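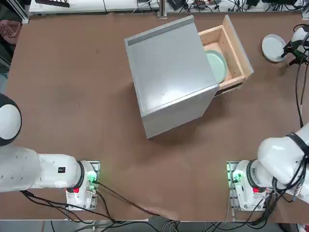 4. Loading and closing the drawer

This section applies to the Navola tabletop cabinet with a single drawer. Complete section 3 (placing the cabinet) before loading plates for the first time.

4.1 Loading

1. Place the cabinet on a flat table. Leave enough free space on the drawer side for the drawer to open fully.
2. Pull the drawer straight out until the inside can be reached from above.
3. Wipe the drawer floor with a dry cloth.
4. Lower the first plate into the drawer with the rim facing up. Lay it flat on the floor of the drawer.
5. Add further plates one at a time. The maximum is 3 plates of the same diameter.

Note: Plates may be set down on the table next to the drawer during loading. Keep them out of the drawer's path.

Note: A plate lying toward the back of the drawer may be partly hidden by the cabinet body. Check by touch before adding another.

4.2 Closing

1. Check that no rim stands higher than the side walls.
2. Push the drawer at the center of its front – not at a corner – until it stops.
3. If the drawer stops early, pull it out again and reseat the plates. Do not force it.

CAUTION: Keep fingers clear of the gap between the drawer walls and the cabinet.

CAUTION: Do not lift or turn the cabinet with plates inside.

For plates with a foot ring or a raised rim, see section 6.

Revised 9 July 2020, C. Peixoto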